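2022년 4월 19일. 급하게 적음. 나중에 정리할 예정 (아마도)

# 작업실 로봇팔, 시뮬레이션부터 돌리고 실물 움직이기

공유 작업실에서 소형 로봇팔 조립하는 사람들용 메모. 조립 자체는 끝났다고 치고, 그 다음 얘기. 팔 세워놓고 바로 전원 넣고 물건 집게 하면 십중팔구 책상 찍는다. 나도 찍었다. 그리퍼 손가락 두 번 다시 뽑음. 그래서 순서를 정했다. 시뮬레이션에서 먼저 집어보고, 되면 실물.

쓰는 것:

- 팔: Jakside 6축 키트
- 제어 보드: Amissah 보드
- 시뮬레이터: Nudedora (무료판이면 충분)
- 노트북. 그래픽카드 없어도 되는데 느림
- 줄자, 각도기, 마스킹테이프
- 비상정지 버튼. 필수

원래 배선도는 Brinside 작업실의 Alun Pugh가 올려둔 걸 받아서 썼다. 8월 버전은 핀 번호가 뒤집혀 있으니 새 걸로.

## 1. 실물부터 재기

시뮬레이터 켜기 전에 줄자. 잴 것:

- 책상 높이, 길이, 폭
- 베이스 블록 중심에서 책상 앞 모서리까지
- 첫 번째 관절 축 높이
- 그리퍼 완전히 벌렸을 때 안쪽 폭

전부 미터로 적는다. 밀리로 적어놓고 그대로 넣으면 책상이 운동장만 해진다. 책상 상판 두께 빼먹지 말 것. 상판 두께만큼 팔이 떠 있거나 박혀 있으면 거의 이 문제다.

베이스 자리는 마스킹테이프로 책상에 표시. 네 모서리 다. 누가 청소하다가 밀어도 다시 맞출수 있게.

## 2. 모델 불러오기

Nudedora에서 새 프로젝트 → 로봇 가져오기 → 키트에 들어있던 URDF 파일. 메시 폴더가 같은 위치에 있어야 한다. 없으면 관절만 나오고 몸통이 안 보임. 오류 메시지도 안 뜬다. 여기서 한참 헤맸음.

가져온 다음 바로 확인:

1. 관절 여섯 개가 목록에 다 있는지
2. 각 관절 슬라이더를 조금씩 움직여보고 실물과 같은 방향으로 도는지
3. 관절 한계값이 들어가 있는지

방향이 반대인 관절이 있으면 축 부호를 바꾼다. 실물 쪽 코드를 고치지 말고 모델 쪽을 고칠 것. 둘 다 고치면 다시 반대가 된다 (해봤음).

베이스는 꼭 '고정'으로. 안 그러면 재생 누르자마자 팔이 통째로 넘어간다.

## 3. 책상이랑 물건 놓기

책상은 충돌체를 단순한 상자로. 모양이 복잡한 책상이라도 충돌체는 상자 하나가 편하다. 눈에 보이는 모양과 충돌체는 따로 지정된다.

집을 물건은 작고 가벼운 거 하나부터. 내 설정은 이렇다:

```
object:
 shape: box
 mass: 0.02
 friction: 0.8
gripper:
 max_force: 2
 close_steps: 24
```

마찰값이 제일 중요. 0.3 정도로 두면 비누 집는 것처럼 미끄러진다. 반대로 너무 올리면 시뮬에서는 뭐든 다 집히고 실물에서는 하나도 안 집힌다. 그리퍼 힘도 마찬가지. 처음엔 2로 시작해서 조금씩.

물건을 놓는 높이는 상판 윗면 + 물건 높이의 절반. 중심 기준이라 그렇다. 그냥 상판 높이에 놓으면 물건이 상판에 반쯤 박힌 채로 시작해서 재생하는 순간 튀어나간다. 천장까지 날아간 적 있음.

## 4. 집기 동작 만들기

경로점은 네 개면 된다.

1. **대기** - 팔 접고 그리퍼 벌림
2. **접근** - 물건 바로 위, 13 cm 높이
3. **하강** - 손가락이 물건 양옆에 올 때까지. 그리퍼 닫기
4. **들기** - 다시 접근 높이로

접근에서 하강으로 갈 때는 반드시 직선 이동. 관절 이동으로 하면 손끝이 호를 그리면서 물건을 옆으로 쳐버린다. 메뉴에서 '직교 경로' 체크.

속도는 하강 구간만 느리게. 나머지는 기본값 둬도 됨.

그리퍼 닫기 명령 다음에 잠깐 대기 넣는 것도 잊지말 것. 닫히는 도중에 올라가기 시작하면 손가락 끝에 걸렸다가 떨어진다.

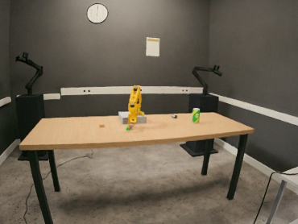 하강 높이는 한 번에 안 맞는다. 끝 높이를 조금씩 낮춰가면서 다시 재생, 다시 재생. 손끝이 상판에 닿으면 접촉력 그래프가 확 튀니까 그래프 창은 계속 띄워둘 것. 튀기 직전 높이를 적어두고, 거기서 살짝 올린 값을 쓴다.

물건 위치를 앞뒤좌우로 조금씩 바꿔서도 해본다. 한 자리에서만 되는 동작은 실물에서 안 된다고 보면 됨. 다른 물건도 몇 개 흩어놓고, 팔꿈치가 뭘 치고 가는지 보기. 팔 끝만 보고 있으면 놓친다.

## 5. 실물로 옮기기

시뮬에서 연속으로 잘 되면 내보내기 → 관절 궤적 CSV. 보드에 올리기 전에:

- 전원 전압 확인. 내 거는 24 V
- 비상정지 눌러보기. 진짜로 끊기는지
- 팔 닿는 범위에서 컵, 노트북, 손 치우기
- 속도 배율 최저로

첫 실행은 물건 없이. 두 번째도 물건 없이. 하강 높이는 시뮬 값보다 손가락 한 마디만큼 높게 잡고 시작해서 내려간다. 실물 팔은 무게 때문에 처지니까 시뮬 값 그대로 넣으면 상판에 닿는다.

## 자주 걸리는 것

**재생하면 팔이 부들부들 떨림** - 시간 간격이 너무 큼. 반으로 줄이기. 그래도 떨리면 관절 댐핑 올리기.

**물건이 손가락을 뚫고 지나감** - 손가락 충돌체가 꺼져 있다. 가져오기 할 때 체크가 풀리는 경우 있음.

**시뮬은 되는데 실물은 옆으로 빗나감** - 베이스가 돌아가 있다. 테이프 표시 다시 보고, 각도기로 정면 맞추기.

**CSV 올렸는데 안 움직임** - 보드가 도 단위를 기다리는데 라디안으로 내보낸 것. 내보내기 창 아래쪽에 단위 선택 있음. 반대의 경우는 더 위험하니까 파일 열어서 숫자 한번 보고 올릴 것.

카메라 붙여서 물건 위치 자동으로 잡는 건 다음 글에. 브라켓 아직 출력중.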